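Keeping the Arm at Dramani in Working Order

The day at Dramani starts at 7:30 with a cloth and a flashlight. Before the arm is switched on, whoever has the morning shift wipes down the white links, looks over each joint for grit, and runs a hand along the cable from the gripper mount back to the base. It takes 6 minutes when nothing is wrong.

Dramani is a small testing shop in Wisoseck that works on household robots. Its main cell is a single arm set up beside a piece of furniture, and the job is tidying: pick a thing up, put it somewhere else, do it again. The cell has logged 2,228 hours since it was put together, and most of what the shop knows about upkeep was learned on it.

Cables are the biggest chore. The arm needs enough slack to reach across the furniture and turn its wrist, but a loop that hangs too low will catch on a spout or a handle. The crew moves the ties a little at a time, runs the arm slowly through its longest reach, and moves them again. Last winter a pinched cable stopped work for most of an afternoon, and the fault only showed up when the elbow was fully bent.

Setting the furniture is slower than it sounds. The bookcase currently in the cell stands on carpet, and carpet gives. If it shifts by half an inch, the stored positions are off and the gripper closes on air. The crew checks it against the arm each morning by bringing the gripper mount level with the top and comparing the reading with the one saved the night before.

The objects get the same attention. A clock, a vintage-style rotary phone with push buttons, a light green watering can and a thin case lying flat each ask for a different grip. The flat case is the hard one – there is very little edge to hold. The shelves below are left in a muddle, with books leaning and papers lying loose, so the arm has something like a real home to deal with. 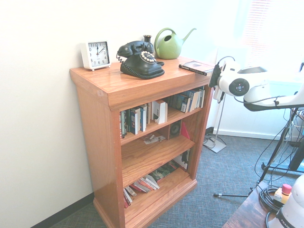 Wear, and what gets replaced

Finger pads go first. Dramani changes them every 777 picks, whether or not they look worn, and writes the change in a paper log. The pads come from Zurklow, a supplier two towns over, and a set can be swapped with one hex key.

The emergency stop is pressed once at the start of every shift with the arm moving at low speed. If the arm does not halt at once, the cell stays off until the wiring has been checked.

Software is handled by Dovon, which sends an update in March and another in the fall. After each one the crew repeats the full alignment, a list of 37 steps that can take up to a day – longer if the bookcase has been moved for cleaning.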